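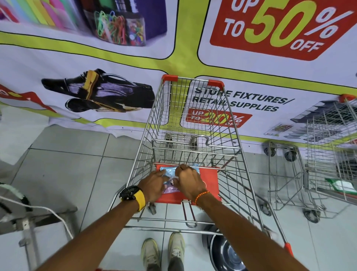 OPINION / RETAIL AUTOMATION

The child seat is the hard part

Filis sells a head-worn recording kit and a labeling service that goes with it. The customer is a company that wants a robot to do store work: moving stock, picking orders, returning items to the shelf. A person wears the kit and does the job, Filis cuts and labels the recording, and the customer trains on the result. I spent most of November with the trial package on behalf of a small integrator, Munasinghe, and I have an opinion about what is being sold.

The kit is competent. It mounts in under a minute, it stays level when the wearer looks down, and the battery outlasts a shift if you turn off the live preview. The trial package gave us 693 clips, most of them cart and shelf work. Sync between video and the motion track was good enough that I stopped checking it after the first week.

My complaint is with the labels, and with the price list that depends on them.

Filis bills by "action," and its standard vocabulary has 31 of them. Push cart is one. Place item is another. Look at the cart view at the top of this page and try to pick one. Two hands are on a plastic-wrapped package over the red flap of the child seat, with the cart handle close by. A labeler working from that vocabulary has to decide whether this is a place, a pick, a hold or an adjustment. In our delivery, clips of this type carried four different labels, and I could not find a rule that separated them.

This matters because the child seat is where the useful information is. Any mobile base can push a wire basket across flat tile. What a store robot lacks is the two-handed handling that people do at the near end of the cart: a soft package held from both sides, a folding flap that moves when you lean on it, very little room between the handle and the wrap. A model trained on "place item" with no contact detail learns the average of several different motions. We tried it on our bench arm pair, and the result was a release too high above the flap in most runs.

Jingyi Lei, who handles accounts at Filis, told me that finer labels are available in the Predon tier. They are, and I have seen a sample. Predon adds contact start and end for each hand, and a field for the supporting surface. It is what the base product should have been. It also costs enough that our budget would have covered around 200 clips, against 693 at the standard rate. I would still take the smaller set. Sewwandi Paul, who runs training at Munasinghe, disagrees and wants volume first, with relabeling done in house. Her argument is that raw footage keeps its value and a vendor's labels do not. I accept that for a team with labelers on staff. Most buyers of this product do not have them.

Two smaller points for anyone reading the spec sheet.

First, background. Filis offers a cleanup option that blurs signage. Do not buy it for retail work. Walls in these places are full of print: sale badges, percentages in large numerals, photos of shoes and stationery on a banner that does not lie flat. A deployed robot will have all of that in view, along with other carts parked against it. Blurring it makes training data that is easier than the job. The option should be limited to faces and payment screens.

Second, the lower view. When the wearer looks down at the cart, feet and floor come into view. Filis crops this by default. We asked for uncropped files and got them without an extra charge, though it took three emails. The position of the feet relative to the rear wheels tells you how far the person stands from the load, and we used it to set reach limits.

Grikeck, the other vendor we considered, labels hands separately from the start but limits the trial to 40 clips, too few to judge consistency. I would not recommend them on that basis, and I would not rule them out either.

My advice is to rent the Filis hardware, skip the standard labels, and ask for a Predon quote on two-handed clips only. The sales form has no box for that. Put it in the notes field and they will price it.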